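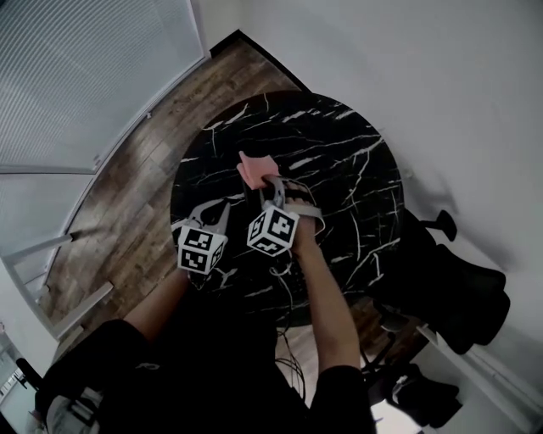 Jukbridge Bench Notes, Issue 47, page 6

Good habits for hand-held gripper sessions
By Tsion Alemayehu

I love this part of the work! You strap in, pick up one tiny thing, and a robot may someday learn from how you did it. But a session is only as good as the rules you keep while recording, so these are the ones we follow on the Girum project, in the order you'll need them.

1. Clear the table first. One object, two grippers, nothing else. Our early Nimar sets had mugs and phones wandering in and out, and we dropped 80 clips before we learned to wipe the table down to bare stone or wood every single time.

2. Check the marker cubes. Each gripper carries its own, printed with black patterns, and every face needs to be clean and flat. A peeling corner counts as damage. Swap the cube and write down which one you took off.

3. Strap up snugly. The strap goes around the back of the hand, tight enough that the gripper doesn't rock when you turn your wrist (but please, not so tight your fingers tingle).

4. Let the cables hang toward you. They should run over the near edge of the table and down toward your lap, with enough slack to reach the far side. Never route them across the work area.

5. Short sleeves, or roll them up past the elbow. Loose cuffs love to drift over a cube at the worst moment.

6. Park the idle hand. If only one gripper is working, hold the other off to the side with its jaws open and its cube showing. Don't tuck it under the table!

7. Pinch with the tips. Small, flat things like a square of paper or foam are wonderful practice. Close slowly, pause for a beat, then lift. If it slips, keep recording and try again, and tag the clip "retry." We keep those.

8. Stop at the break. Over 20 minutes of pinching and your grip gets sloppy, so set a timer and get up.

Naming files: session number, then hand, then object, as in 526-right-square. Trương, our labeling tool, rejects spaces, so use hyphens.

The April revision adds rule 6 and changes the wording of rule 4. If your printed copy still says "cables to the left," recycle it and grab a new one from the shelf by the charging station.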